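Griltotholm - a cosy mystery game for quiet evenings
Download for PC and Mac, from Partanen Games

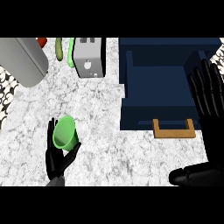 Griltotholm is a story game for one player, set over a single wet October in a small island town where the ferry has stopped running and the baker has gone missing. You play Luso, who came for a weekend and is now stuck in the spare room above the post office with a borrowed coat and far too much time to ask questions. There is a great deal of tea in it, we should warn you, and much of the best gossip comes out over a kitchen worktop, so if the bright green cup against the white marble has already put you in the mood to boil the kettle, you are very much our sort of player and you will get on well with the people of the town.

The story was written by Sirkka Heiskanen, whose earlier game Remenham some of you have been kind enough to write to us about over the years (we do read every letter, even if the replies are slow). You don't need to have played Remenham first. One or two old faces turn up, and there is a joke about a goose that will mean more to you if you have, but the new mystery stands on its own feet.

How it plays

You walk about, you talk to people, and you choose what to say. There are no timers and no fights, and you can't get stuck for good. If you upset someone on Monday they will usually come round after a day or two, though the lighthouse keeper does hold a grudge! Your notebook fills itself in as you go, and you can turn that off if you would sooner keep your own notes on paper, as several of our testers did.

The game has 27 chapters and 96 possible conversations with the townsfolk, and you won't hear all of them the first time through. Iida Hyvönen's music plays underneath, mostly piano and a rather wheezy old harmonium, and the full soundtrack of 48 minutes comes with every copy as a separate folder, so you can have it on while you do the ironing.

What you get

The full game for PC and Mac
The soundtrack
A printable map of the town, with room in the margins for your suspicions
Large text and high contrast settings
Subtitles throughout, in English, Finnish and Swedish

Saving is automatic at the end of each conversation, and you can keep up to 70 saves if you like going back to try a different answer. Your download link arrives by email once you have paid. Do have a look in your junk folder if it seems slow, and if it isn't there either, write to us with your order number and we will send you another.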